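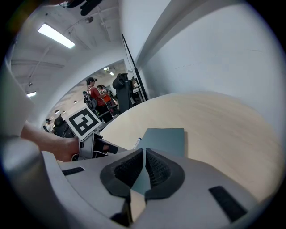 Ticket 261: Gripper width reads closed while an object is between the pads

Project: Sengar capture pipeline
Component: width estimator, calibration loader
Reported by: Kenna Paterson
Assigned to: Agustina Insaurralde
Opened: 8 Jul 2020
Status: Fixed, one follow-up open

Summary

The width channel drops to zero on thin, flat objects. In the attached view the slate-blue card is at the finger pads with a narrow gap between them, and the exported trajectory gives 0.0 mm. The policy trained on this data closes early and pushes cards across the table.

Environment

Two hand-held grippers, left and right
Fisheye lens model, factory calibration plus our own refinement
Pose from visual-inertial SLAM, map initialized from the square fiducial marker
Exporter built from the Linham branch

Steps to reproduce

1. Load any session with card or sheet objects.
2. Run the exporter with default settings.
3. Plot width against time for the right gripper.
4. Compare with the image at the first flat section of the plot.

Expected: width stays above zero while the pads are apart.
Result: width snaps to zero below a threshold and holds there until the fingers open past it.

Log

Paterson: Affects 14 episodes in the Bretasham set. Left gripper is clean. Block and cup episodes are clean on both sides. I first suspected SLAM because the background has people in it and a lot of strong ceiling light, but the pose track is smooth and the reprojection error does not move when the width drops.

Insaurralde: Agreed on SLAM. Width is computed after undistortion and does not use the map. Please rerun one bad episode with the raw pad separation in pixels written out next to the metric value.

Paterson: Done. Raw separation is never zero in the bad segments. It goes down, levels off, and comes back up as you would expect. The metric value is wrong, the detector is fine.

Insaurralde: Then it is the conversion. Two candidates: the deadband or the closed-position offset. Checking both.

Insaurralde: Deadband is 2 mm in the config. It was put in to stop jitter when the fingers are fully closed. A card is thinner than that, so the clamp alone explains the zero. The left gripper has an override from an earlier test that disables the clamp, so it never showed the fault.

Paterson: Turned the clamp off on the right. Zero is gone, but width now reads high by a constant amount in every episode.

Insaurralde: The offset on the right was measured with the clamp active, so it was never correct. Redo the closed-position calibration with nothing between the pads, five closures, take the median.

Paterson: Recalibrated. Constant error is gone. Jitter at full close is back, as expected.

Fix

Removed the hard clamp. Replaced it with a short median filter on raw separation, applied before conversion to millimeters. The calibration loader now rejects an offset file that was recorded with the clamp enabled and prints the file path. Both grippers read the same config block, and the left override has been deleted.

Verification

Re-exported all affected episodes. No zero segments while an object is held. Jitter at full close is below the policy's input resolution. Timestamps and poses match the old export exactly.

Follow-up

Vimbridge replay viewer still rounds width to whole millimeters, so thin objects display as zero even when the file is correct. Use the plot until that is changed. Assigned to Paterson. Retraining on the new export is tracked separately.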